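4. Sorting waste with the Plotalance kitchen scale

1. Set the scale on a level surface and press Zero.
2. Put the empty caddy on it and press Tare.
3. Add paper cups first. Tip out any liquid before weighing.

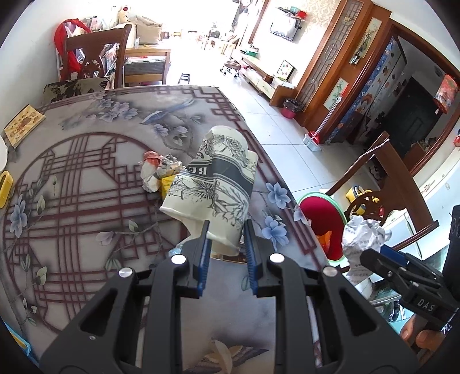

Fig. 4-1. Paper cups with printed bands.

4. Wait 5 seconds, then press Save. The log holds 1,081 entries.
5. Weigh sheet paper separately and choose Paper from the menu.

Caution: Do not load more than 40 pounds.

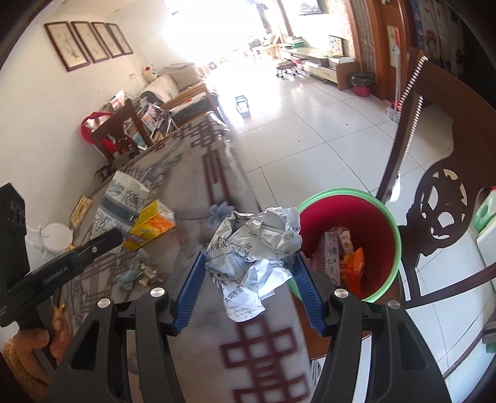

Yanling Yan writes that step 5 fails if the menu is still set to Mixed, and that holding Save for two seconds brings the list back.

Note: The Mixed setting stays on after a battery change. Reset it before the next weighing.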